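水果买回家以后怎么放

夏天水果坏得快，多半坏在放法上。下面是我家几年下来的做法，按东西分开写，想找哪样直接往下翻。

先说进门第一件事。超市的塑料袋要马上解开，水果全部拿出来。袋子里闷着水汽，桃子一个下午就能起斑。拿出来先挑一遍，有磕伤的、软了的单独放，当天吃掉或者切了煮糖水。不要急着洗，洗过的水果表面带水，放不住，吃之前再洗。

苹果和梨
苹果会放出乙烯，旁边的东西跟着熟。要长期放的苹果，一个个用厨房纸包好，装进袋子扎口，放冰箱最下面的抽屉，能吃一个多月。只放几天的，摆在外面也行，离灶台和窗户远一点。梨买来偏硬的话，先在室温放两三天，按一按果柄旁边的肉，稍微有点软就转进冰箱。

桃子
硬桃不要进冰箱，冷了就不再变甜，肉还会发面。果柄朝下放在浅盘里，不要叠，叠着的那一层下面一定先坏。闻得到香味了再冷藏，两天之内吃完。

橙子和柚子
皮厚，最省心。通风的篮子里放一周没问题，天热就进冰箱。切开的柚子把皮留着，剩下的果肉塞回皮里再包保鲜膜，比直接包果肉干得慢。

要不要混着放，看你几天吃完。三天之内能吃完的，苹果、桃、橙子摆一盘没关系，看得见反而吃得快。超过三天就分开。

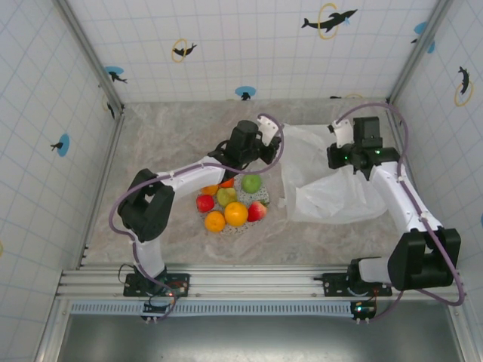
哈拉·尼姆里（Hala Nimri）留言说，她家是反着来的，专门把没熟的猕猴桃和一个苹果扎在同一个纸袋里，第二天晚上打开看，够软就拿出来，还不行就再扎一晚。她还提醒，纸袋比塑料袋好，塑料袋里出水，猕猴桃的毛皮容易发霉。

这个办法我也用，牛油果和硬柿子同样适用。只是要记得打开看，忘在柜子里四五天，整袋都得扔。

果盘
盘子选浅的，直径大一点，水果之间留缝。我用过一只 Nakberg 的深碗，好看，底下的总是先烂，后来拿去装洋葱了。盘底垫一块棉布或者两层厨房纸，吸潮，也防止桃子压出印子。垫的纸每周一换一次，布就跟抹布一起洗。

冰箱抽屉
抽屉底也垫布。水果一格，叶菜一格，别混。Cludeck 那种带沥水架的盒子可以买一个，990 毫升的放草莓、蓝莓刚好，再大的占地方。草莓不摘蒂，蒂朝下码一层，盖子留一条缝。坏了一颗，周围挨着的都要拿出来看。

果蝇
八月最烦这个。小碗里倒一点醋，加几滴洗洁精，蒙上保鲜膜扎几个洞，放在果盘旁边，隔天换。更要紧的是垃圾：果皮当天扔，垃圾桶内壁每周擦一次，水槽滤网每晚倒干净，下水口浇一壶热水。做到这些，醋碗用几天就可以收起来。

果汁渍
吃水果难免滴到桌布和白衣服上。桃汁、柿子汁刚沾上时看不出什么，干了以后才发黄，所以不管看不看得见都要当场处理。先用干布吸，不要来回搓，再从布的背面用凉水冲。不能用热水，有些果汁遇热颜色就定住了。冲完涂一点洗洁精，放十分钟，再冲。

已经发黄的，用氧系漂白粉泡。我用的是 Stillum 的，按包装上的量化开，温水泡两个钟头，重的泡一夜。真丝和羊毛不能这样泡，送洗。有颜色的布先在缝边里试一小块，等干了看褪不褪色。 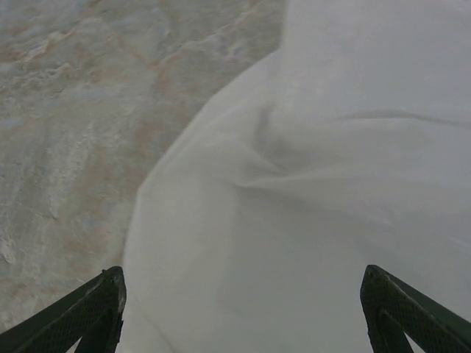

泡完正常机洗，拿出来先对着光检查一遍再晾。渍还在就再泡一次，千万别进烘干机，烘过基本就洗不掉了。棉布晾到半干的时候抖开拉平，收下来折好，大多不用熨。

擦水果用的布、垫盘子的布和擦桌子的布要分开。我家的办法是缝一针不同颜色的线在角上，蓝的管水果，红的管桌子。洗的时候可以一起洗，用的时候不混。布发硬了，用水加一小勺小苏打煮 5 分钟，漂清，晒干。

台面
石头台面怕酸，橙汁和醋滴上去要马上擦，时间长了会留一块发乌的印子，擦不掉，只能找人打磨。切橙子垫砧板，砧板下面再垫一块湿布，防滑也接汁。不知道自家台面是什么材料的，就当它怕酸来用。

最后补一条冷冻的。吃不完的熟桃子去皮切块，平铺在盘子里冻硬，再装袋，这样不会粘成一坨。我按 238 克一袋分，正好是一次做奶昔的量，袋子上写好月份。化开以后口感是软的，直接吃不太行，打奶昔、熬果酱都可以。苹果切片冻之前先在淡盐水里过一下，沥干再冻，颜色会好看些。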